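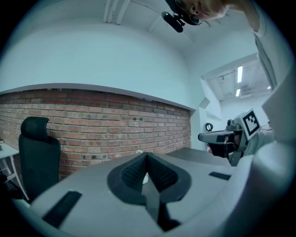 Finger mount of a hand-held gripper, with a second gripper and its marker at right.

Tracking offset on the Kudo grippers: findings and interim instructions

The fault reported on the right-hand Kudo gripper at the Fornwood site has been traced to a loose marker plate. The plate could rotate on its post under light side load and then stay in the new position. Recordings made in this state look normal during playback, but the gripper pose is wrong. Of the recordings checked so far, 29 are affected and have been withdrawn from the Nalleo training set.

The first sign was a failed replay on Sun 12 May. Isamu Sasaki was running a pick-and-place sequence on the test arm at reduced speed when the fingers closed beside the part, made contact with the fixture and tripped the force limit. The arm stopped as intended. Nobody was inside the marked zone, and damage was limited to one finger pad and a scuffed fixture plate. A second replay of the same sequence stopped at the same point, which ruled out a misplaced part.

Initial suspicion fell on Fasumero, the pose estimation software, which had been updated shortly before. The previous version was reinstalled and the recording processed again. The offset did not change. Camera calibration was checked next and was within limits. Left-hand data from the same sessions replayed correctly, so the search moved to the right-hand hardware.

Masaru Sugiyama found the cause by clamping the gripper to a bench and pushing on the corner of the marker plate by hand. The plate turned and did not return. It is held by 3 screws in a printed collar, and the collar had crept under clamping pressure until the screws no longer held tension. Paint marks on the screw heads were still lined up. The routine inspection relied on those marks, so it passed the gripper every time.

The software had no means of catching this. Fasumero treats the marker and the gripper body as one rigid part. If the marker turns, the software reports that the whole gripper has turned, and the calculated fingertip position swings with it. The marker itself is detected cleanly, so the confidence score stays high. At the fingertips the error reached 20 mm in the worst recording, well over what the finger opening can absorb.

A rotation check against the wrist cable explains when the plate moved. On the right-hand unit the cable had been routed over the collar instead of under it, and a pull during a wide reach was enough to load the plate. Bench tests with the cable in that position reproduced the fault on most attempts. With the cable under the collar the plate still moved, though less often. Routing made the problem worse but is not the root cause.

The following applies to all Kudo units until further notice:

Before each session, set the gripper in the bench cradle and run the static pose check. Record the result in the session log. A gripper that fails is tagged and taken out of use.

Repeat the check after every 20 minutes of recording, and after any drop or knock, however minor. Earlier logs show several knocks with no check afterward.

Do not retighten marker screws in the field. Tightening a crept collar restores the feel of a firm joint for a short time and makes the fault harder to find.

Keep the cable under the collar and clipped at the handle. Keep fingers away from the finger mount while the gripper is being checked, as the jaws may be cycled from the laptop.

Do not replay any right-hand recording on the arm unless it carries a passed check from both the start and the end of the session. Reduced speed remains mandatory for first replays.

A metal collar with a locating pin has been drawn up and the first parts are on order. The pin takes the side load, so screw tension will no longer be what keeps the plate in place. Refitting starts with the right-hand units and should be finished in August. Each refitted gripper will need a new marker-to-fingertip calibration - old calibration files must not be carried over.

The withdrawn recordings are being kept. In some of them the plate appears to have moved once, early on, and stayed put, and a fixed correction may recover the remainder. Sugiyama is working through these individually. Recordings with more than one shift will not be corrected.

Operators who remember a cable snag or a collision that was not logged are asked to send the session name and hand to Sasaki, even if the recording looked fine.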